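Drustlow Pauses Home Tidying Pilot After Grip Fault

Drustlow has stopped unattended operation of its Tivitz two-armed tidying robots while it fixes a fault in the grip release. No one was hurt.

The fault was found in April during a trial in furnished rental units managed by Gomard. A Tivitz robot closed both grippers on a sofa cushion and did not let go when told to. An operator used the stop button, but the grippers stayed closed until power was cut by hand. The cushion cover was torn.

Drustlow traced the problem to a software update that changed how the robot reads pressure on soft objects. All 40 robots in the pilot had received it. The update has been removed from every unit.

"The stop button has to open the hands as well as stop the arms," said Parveen Hettiarachchi, head of safety at Drustlow. "On this version it did not, and our testing should have caught that before the update went out."

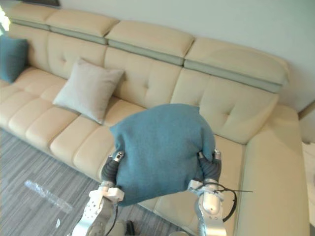
A Tivitz robot holds a teal cushion over a sectional sofa.

Each robot must now complete 100 cushion lifts in a row with a clean release before it returns to work. Testing firm Ostapchuk will check the results. Until then, an operator will stay in the room whenever a robot is running.

Gomard tenants with questions can contact their building office.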